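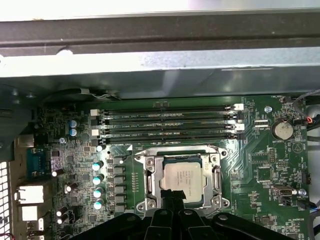 Ciltden opens a second repair counter in September

Home | News | Shop | Contact

May 17, 2021. Hi all, Waltraud Riedl here. I've been fixing other people's computers for longer than I'd like to admit, and I get to announce that Ciltden is opening a second counter, over on Lai Street!

We fixed 1,539 machines last year out of one very cramped room (bring a sweater, the heat is moody).

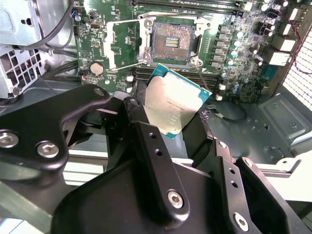 The new place gives us 600 square feet, a proper waiting area and a door that closes. Adanech Derese is moving over to run it, and she's already picked the paint.

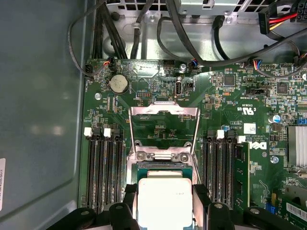

Prices and hours

A checkup stays at $168, parts extra. Same hours at both counters, 10 to 6. Laptops too, and yes, we still do printers if you ask nicely.

Comments

Chia-hao Tai: Finally! Is there parking?

Waltraud R.: Out back, six spots.

Lachlan Quinlan: Adanech saved my thesis. Congrats!!

Contact: Ciltden front desk | © 2021 Ciltden | Back to top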